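Rink inspection, Gronport Ice Hall, before the evening hockey game

1. Boards and glass: OK. One screw near the penalty box was tightened.
2. Goal pegs: both hold well.
3. Ice: small hole behind the north net, filled. Please check it again after warm-up.
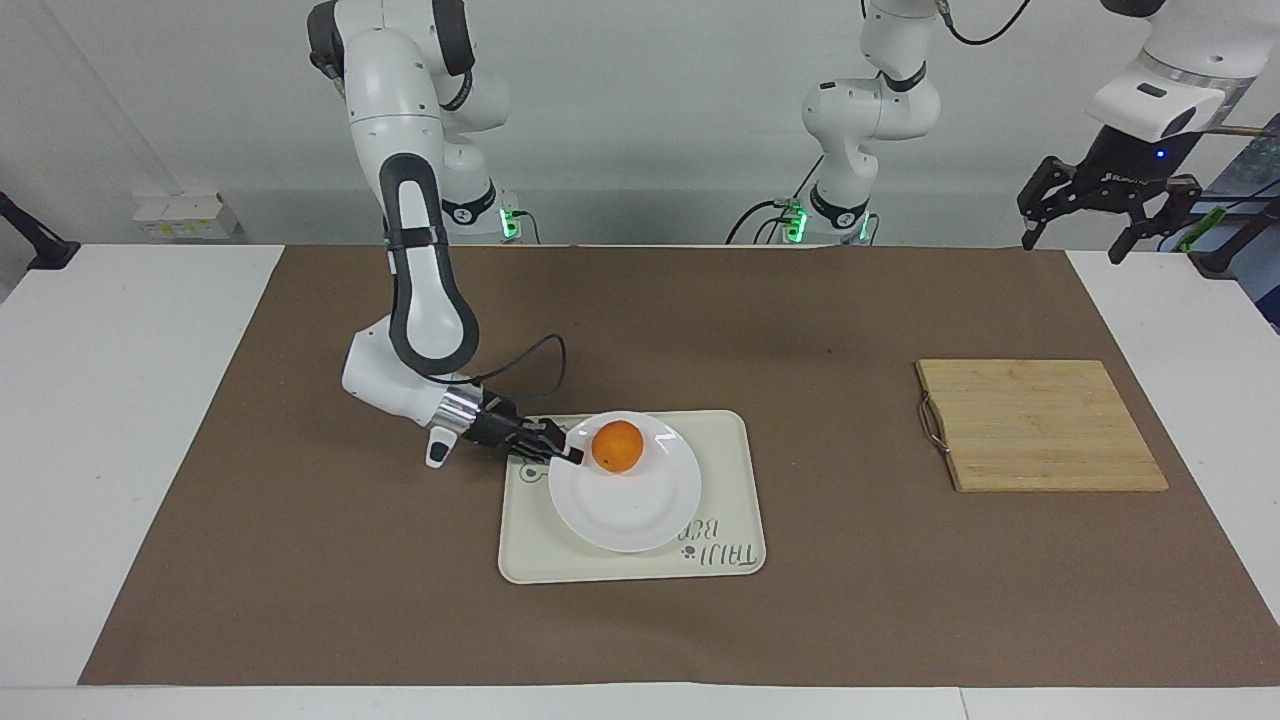
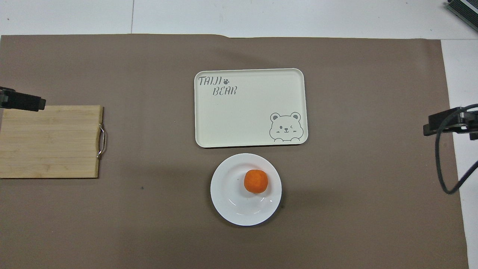 By the rink safety desk, Gronport
January 8, 2025

4. Exits: all 2 doors open freely.
5. Seats: row 241 sign is missing, new one is ordered from Rolland.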